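Forums > Trade and Retail > Beverage Distribution > Deposits and Returns
Home Rules Members Search Log in

Thread: Partial-case returns under the revised Multari terms
917 views | 3 shares

cema_accounts
Posted April 2023

The accounts office at Cema requests the views of other members on the partial-case provision in the revised Multari supply terms. Under the former terms, a retailer could return any unopened bottle within the credit period and receive the full invoice price. Under the revised terms, single bottles are credited at a reduced rate, and only full cases receive the full price.

Our office reviewed the returns for our smaller shops. Most of them were single bottles left over at the end of a promotion. The shops in question do not have the storage space to hold these until a full case can be assembled — several of them have no back room at all.

We would be grateful to learn whether other distributors have accepted this provision as written.

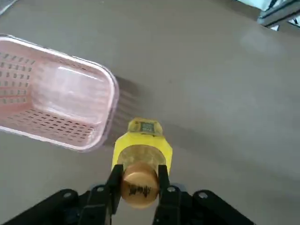

Does the reduced rate also apply to a bottle that was delivered with a faulty cap? Faulty goods fall under the separate quality clause and are credited in full, provided that the claim is filed before the next delivery.

14 replies

ulent_wholesale
Member

Ulent has accepted the provision. Our position is that the handling cost of a single bottle is nearly the same as that of a case, and that the former terms placed this cost entirely on the supplier. Retailers were ordering more than they could sell in the knowledge that the surplus would be taken back. A reduced rate encourages more careful ordering.

We would add that the change was announced last August, and that members had adequate time to object.

northgate_grocers
Member

With respect to the previous post, the announcement in August concerned delivery windows. The partial-case provision appeared in the annex, and our copy of the annex arrived well after the comment period had closed. We have asked for this to be recorded.

We also do not agree that small shops order carelessly. A shop that wishes to offer a fair choice must order by the case, whether or not it can sell the case. Reducing the credit on the remainder is a price increase under another name.

ulent_wholesale
Member

We accept the correction regarding the annex. We do not accept the description of the provision as a price increase. The invoice price has not changed.

enache_returns
Member

It may assist members to have some figures. In the last full year, the Enache depot received 1477 return claims from independent retailers. Of these, 396 were for fewer than six bottles. Sorting, checking and recording the small claims took up around half of our staff hours on the returns desk.

These figures support both sides to some degree. The small claims are costly to process, as Ulent has stated. They are also a minority of the claims, and a supplier of ordinary size should be able to absorb them without changing the terms for all customers.

Enache has proposed a mixed-case rule. A retailer would be permitted to fill one returns case with different products from the same price band, and the case would be credited in full. The driver would collect it on the normal route.
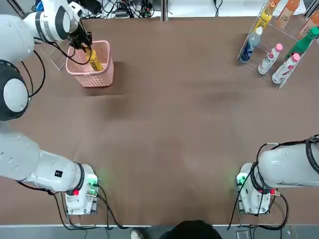
northgate_grocers: The mixed-case rule would be acceptable to our members if the price bands were published in advance. At present the bands are known only to the supplier, and a shop could fill a case in good faith and have it refused at the depot.

enache_returns
Member

The bands would be printed on the back of each delivery note. We have put this in writing to Multari and are waiting for a reply.

ulent_wholesale
Member

Ulent would not oppose a mixed case in principle. Our concern is breakage. Bottles of different heights do not sit well in a standard divided case, and the question of who bears the loss in transit would need to be settled before any trial. We would expect the retailer to bear it until the case is signed for.

cema_accounts
Original poster

The office thanks all members for their replies. We intend to support the Enache proposal, with the addition that liability passes to the carrier at the time of collection. We note that Ulent holds a different view on this point.

Members who wish to add their names to the letter may reply below or write to the accounts office directly.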